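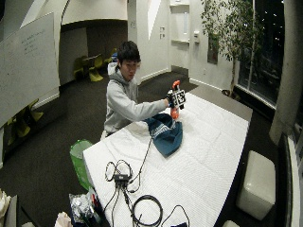

Section 4. Mixing and Storing Diluted Cleaner

Grarnell concentrate is supplied undiluted. Follow this section each time a hand sprayer is filled. For floor machines, see Section 7.

12 shares

4.1 Filling the sprayer

1. Read the label on the concentrate. Batches marked "Hiltoletti blend" use the same ratio.
2. Put on gloves and open a window.
3. Pour 500 ml of cold water into the sprayer.
4. Add 13 ml of concentrate with the measuring cap.
5. Fit the trigger head and turn it until it stops. Do not use pliers.
6. Tip the bottle slowly end over end. Shaking makes foam, and foam blocks the dip tube.

CAUTION: Never add bleach or any product containing ammonia.

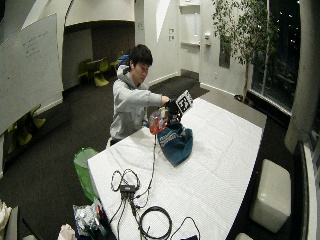 4.2 Priming and nozzle check

1. Turn the nozzle to STREAM and aim into a sink.
2. Pull the trigger until liquid comes out — up to 7 pulls on a new head.
3. Turn the nozzle to SPRAY and check for an even cone.

Note: Murakami heads turn the opposite way. Follow the arrow on the collar. 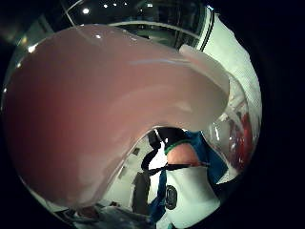
4. Set the nozzle to OFF before putting the bottle down.

4.3 Storage

Store upright, below 102 °F and out of direct sun. Write the mixing month on the bottle (July, for example) and discard what is left at the end of the next month. Rinse the head with plain water before refilling.
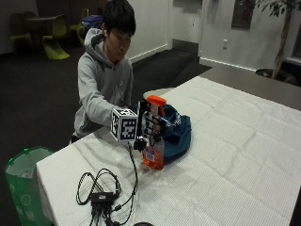
Grullstead: Step 4 of 4.1 needs a note for hard water. Ours left a white film on glass until we switched to filtered water — same ratio, no other change.

3 comments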